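Arbeitsplatten und dunkle Fronten pflegen

Helle Holzplatte
Krümel zuerst trocken abfegen, dann mit einem feuchten Tuch in Richtung der Maserung wischen. Zweimal im Jahr dünn ölen, das erste Mal im April. Überschüssiges Öl nach 44 Minuten abnehmen — sonst klebt es. 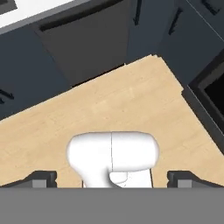

Matte Fronten
Fingerabdrücke gehen mit lauwarmem Wasser und einem Tropfen Spülmittel weg. Keine Scheuermilch, sie hinterlässt glänzende Stellen.

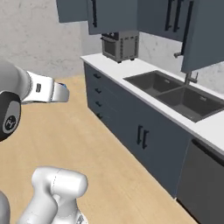

Griffbereiche und untere Kanten öfter wischen, dort setzt sich Fett ab. Das Tuch von Hikus danach bei 60 Grad waschen.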